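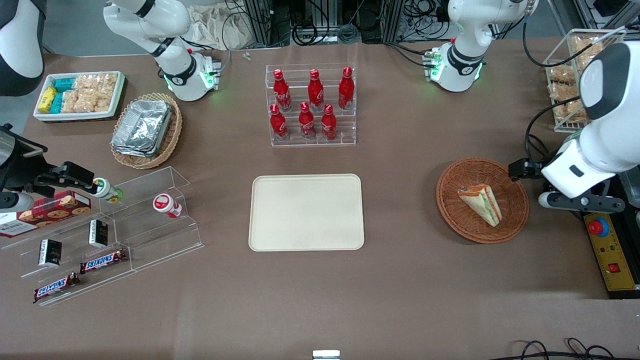
Stop asking for my permission before I've done anything

November 2018
By Cengiz Aydoğan

Print this | E-mail this

Installed Drimus on my phone Thursday morning. Before I saw one single screen of the app it wanted notifications. Then location. Then contacts. Contacts! For a bus timetable.

I said no to all of it. Most people do, or they say yes without reading, and either way the developer learned nothing and the user is already annoyed. I build apps for a living and I've shipped this exact mistake, so I'm not throwing stones from very far off.

The fix is old and boring. Ask when it matters. I tap "stops near me," fine, ask for location right then. I save a route, offer to alert me if it's late. At that point I want it. At launch I don't even know what your app looks like yet.

So why does everybody still do it the other way? Because of the marketing dashboard. Somebody upstairs has an opt-in number and wants it big by Friday. On the Polura job last March we moved both prompts out of the launch flow and I had to sit thru two meetings defending it. Two. For deleting code. Afterwards I read all 166 of the store reviews, every one, and the old complaint about nagging was gone from the new ones. Not science. Good enough for me.

The other excuse is that it's simpler to code. True. One block at startup, done. Asking later means handling the case where the person says no halfway through a task, and then the screen has to do something sensible instead of sitting there blank. That's work. That's also the job.
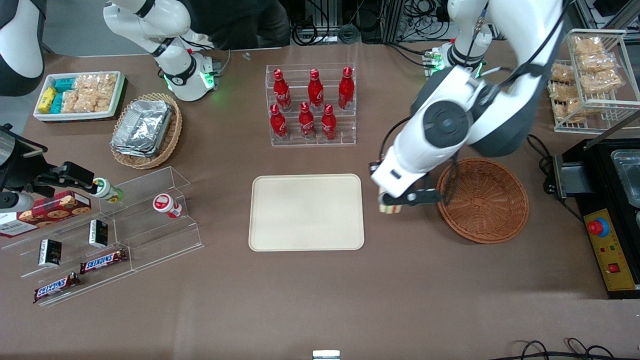
Bram Dekker read a draft of this and thinks I'm being too easy on the platforms. The system dialog gives you one good shot on iPhone, he wrote back, so teams panic and fire it early, and if Apple let us ask again politely half the problem would go away. He also said Koster tried a "soft" screen of their own before the real prompt, and users just saw it as one more thing to dismiss.

Fair on the first part. Don't agree on the second. A soft screen at launch is still a prompt at launch, you've only added a nicer font. Put it next to the feature and try again.

And please, if I say no, leave it. The Bilturstead parking app asks me every time I open it wether I've changed my mind. I haven't. I want to pay for parking.

Print this | E-mail this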